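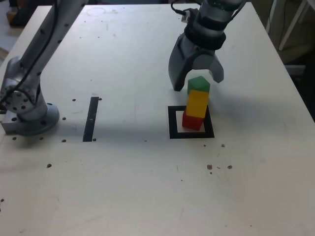
How do you stack three blocks so they stay stacked?

Biggest worry at the bottom, every face flat against the one below, and let go slowly. The rest of this page is detail, and if you have a child waiting you can probably stop reading here.

I didn't stop there, as you see. Our family has been arguing about block stacking on and off since October, when Yuk-lan Tsao bought a bag of colored cubes for her nephew and found that three adults at the table couldn't get a tidy tower out of them. The nephew managed it, then knocked it over, then left to look for crackers. We kept going.

What you need

Three cubes, as close to the same size as you can find. Red, yellow and green are the usual suspects, and different colors make it easier to argue about who put which one on crooked.

A flat table. A white one is good for seeing what you're doing.

Black tape, for marking a square.

Patience, or a second activity to storm off to.

Mark out the square

Tape a square outline on the table, a little larger than one cube. You can stack without it, and people do, but then "in the middle" becomes a matter of opinion. I've lost 23 minutes of a Saturday to that opinion.

Press the corners down hard. Tape that lifts at a corner will catch the edge of a cube and tip it just enough to ruin your afternoon. If your table has holes or dents in it, choose a spot for the square where no cube will sit half over one.

Don't tape across the inside of the square. Wen-hsiung Lu did, for decoration, and built the Leaning Tower of Brunness on top of the ridge. (Brunness is our street. It has no other tower.)

Place the first cube

Set it down inside the square with its sides parallel to the tape. Look from directly above, then crouch and look from the front. Your knees will object. Ignore them twice, once for each side.

Nudge it with one fingertip, low down. Pushing near the top rocks the cube and moves it farther than you meant.

Add the second

Hold the cube by two opposite faces, near the top. Bring it over the first one high, stop, line it up, and only then come down. Most collapses I've witnessed came from people sliding in sideways, like someone parking a couch.

Keep the spare cubes out of your way while you do this. They drift. You put them down a sensible distance off, and two moves later you've got one in your hand and the others crowding around it.
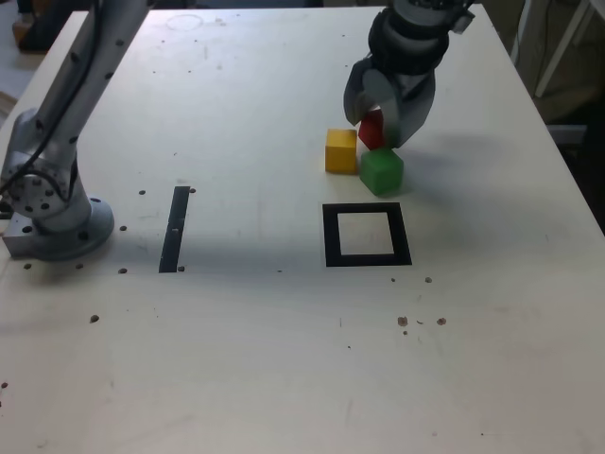 So before you go back to the tower, push the strays apart and leave yourself room for your fingers on both sides of whatever you're picking up next. A hand's width is plenty. If you grab a cube that's touching its neighbor, the neighbor tends to come along for part of the trip.

If the second cube lands crooked, lift it straight up and try again. Twisting it in place will turn the bottom one too, and now you have two problems wearing different colors.

Add the third

Same as the second, only with more riding on it. Lower until you feel it touch, wait a beat, then open your fingers evenly. Opening one side first drags the cube toward the slow finger - this is the whole secret, and it took me 9 towers to notice.

Then take your hand away upward. Upward! Lai-ching Tang has a beautiful placing technique and an elbow that undoes it every time.

If it falls anyway

Check the table for crumbs. Check the cubes for old stickers. Check whether anyone is bouncing a leg.

A fourth cube is possible, though you'll want to redo the square a bit more carefully first, and move the coffee.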